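Tusero Pick Kit: Set-up Guide
Section 4. Placing the arm and teaching the basket zone

Applies to kit software issued 7 Jul 2020 or later. Units shipped in January need the update in Section 2 before starting.

4.1 Before you begin

You will need the arm on its mounting plate, the power supply, the Enura control box, the basket and the fruit set. Keep the power off until step 6.

CAUTION: The arm drops under its own weight when power is removed. Support the upper link by hand whenever you switch off.

4.2 Fixing the arm

1. Choose a flat, rigid table. Folding tables are not suitable.
2. Set the mounting plate near one edge and clamp it at two corners.
3. Check that the plate does not rock. If it does, clean the underside and clamp again.
4. Connect the servo cable to the control box. Leave enough slack at the base for the arm to turn fully in both directions.
5. Move each joint by hand through its range. No cable should pull tight or catch on a bracket.
6. Switch on. An LED lights on each servo. If one stays dark, switch off and reseat the connector on that servo.

NOTE: Fault code 16 means that a servo has not been found. Fault code 57 means that the supply voltage is too low.

4.3 Teaching the basket zone

7. Stand the basket on the table within reach of the gripper, with a long side facing the front.
8. Load the fruit. Mix colours and shapes, and let pieces touch. A neatly spaced basket gives poor results in Section 5.
9. Select Teach on the control box. The joints go slack and can be guided by hand.
10. Guide the open gripper over the rim and down among the fruit. Press Store.
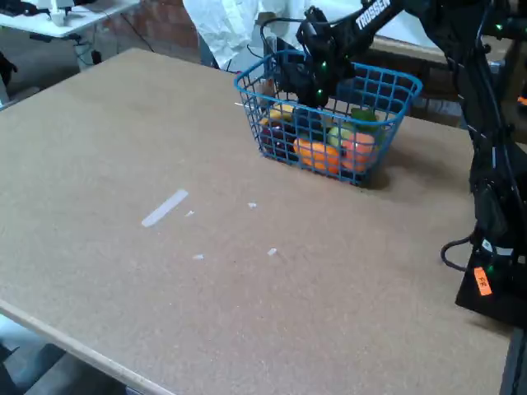 11. Repeat step 10 at each inside corner of the basket, pressing Store each time. Keep the fingers clear of the mesh.
12. Raise the gripper above the rim and press Store once more. The control box saves this as the safe height.
13. Select Zidholm mode for mixed items or Wilczyńska mode for items of one kind, then press Finish.

CAUTION: Do not reach into the basket while a mode is running. Use the stop button first.

NOTE: If the basket is moved after step 13, the stored zone is no longer valid. Repeat from step 9.

4.4 Checking the zone

14. Select Dry Run. The arm visits each stored point at low speed with the gripper open.
15. If the gripper touches the rim, stop the arm and store a higher safe height.
16. Save the zone. The control box holds up to 144 zones; older ones must be deleted by hand.

Continue to Section 5, Grip force.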